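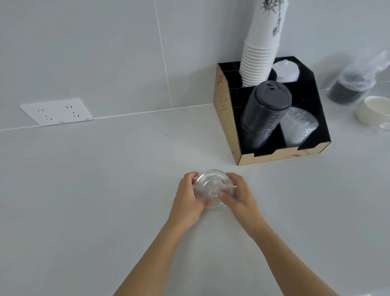
Figure 3. Lid handling at the counter station, head view. Both hands on one clear lid; organizer with cup and lid stacks behind.

4.2 Collecting the counter set

The counter set is the second of the two sets we gathered, after the drawer set in 4.1. Same head camera mount, same storage format, different problem. Drawers are mostly one-handed and the object stays put. Lids do not. They are light, they nest, and the clear ones give the depth channel almost nothing to work with. We wanted examples where the two hands share a thin object and both matter (Fig. 3).

Recording was done at two sites, Britville and Willthorpe. The Britville counter was recorded first and makes up the larger share. Willthorpe was added in September once the first training runs showed the policy leaning on background more than on the hands. Total after filtering: 207 usable sessions, some 3,000 single lid actions. Sessions were kept short, 20 minutes at most, then a break. Longer ones were tried in the pilot and the later minutes were sloppy. Pilot data not used anywhere in this paper.

Task instructions. One line of text per action, read out before the start: take a clear lid, take a black lid, put the lid back on its stack, fit lid to cup, turn the lid over and hand it to the other side. No instruction on which hand leads. We had a rule for this at first and dropped it, the motions came out stiff. As a result grasp style varies a lot between sessions, e.g. fingers over the rim on one side and a flat press with the thumb on the other, or a pinch at both rims. The annotation keeps a separate contact label per hand for this reason (Section 4.4).

Layout. The organizer stays on the counter through a session but stack order and stack height are changed between sessions. Tall stack next to a short one is the harder case and we have too few of them in the Willthorpe part. Other counter items were left in view, bags, bowls, spare stock. An early version of the protocol asked for a cleared counter. Policies trained on that version failed as soon as anything else was placed near the organizer, so the rule was reversed and the cleared sessions re-recorded.

Transparent lids. The main source of trouble. Against the pale counter the rim is often the only part with usable contrast, and when a hand covers half the rim the lid mask breaks in two. We tried three fixes. (a) Darker mat under the work area: better masks, but the model then failed without the mat. (b) Stronger side light: glare on the dome, worse. (c) No change at capture, and lid position taken from the hands in frames where the mask area falls under threshold. We use (c). It is crude. It assumes a lid is held between the hands whenever both contact labels are on, wich is true in most of our material but not in all of it, and double picks (two nested lids lifted as one) are not seen at all by this rule. Double picks were marked by hand in a second pass.

Segmentation. Sessions are cut into actions with the Solheim tool, boundaries at first contact and at release. Release is easy. First contact is less so, as the fingers go behind the front stack and the view from the head is partly blocked by the wrist. Where two annotators differed by more than 2 frames the earlier boundary was taken. We did not tune this.

Filtering. Dropped: actions with the hands out of view for more than half the length, actions where the instruction and the motion do not match, sessions with a shifted camera mount. Failed grasps are kept and labeled as failed. So are drops, if the lid stays on the counter. In the ablation (Table 5) removing the failed grasps hurts recovery behavior quite a bit and leaves the clean success rate about the same.

Retargeting. Hand poses are mapped to the Stonitz arms by fingertip position only, orientation of the palm is left free within limits. For a thin object held at both rims this works better than full pose matching, which tends to push the two grippers into the lid. Spacing between the fingertips is clamped to the known lid diameter. The clamp is off for fitting actions, since the lid flexes there and the fixed width gave jerky paths.

Known gaps. Two counters only, both light in color. One organizer type. No wet lids. Left-handed leads are under-represented and we do no mirroring, the wall side would be be wrong. Stack heights are logged per session but not per action, so the height at a given pick has to be worked out from the action order. Split lists are by session and never by action, see Appendix B.

Contact: counter set maintainers, Solheim project page | Copyright the authors, all rights reserved | Back to top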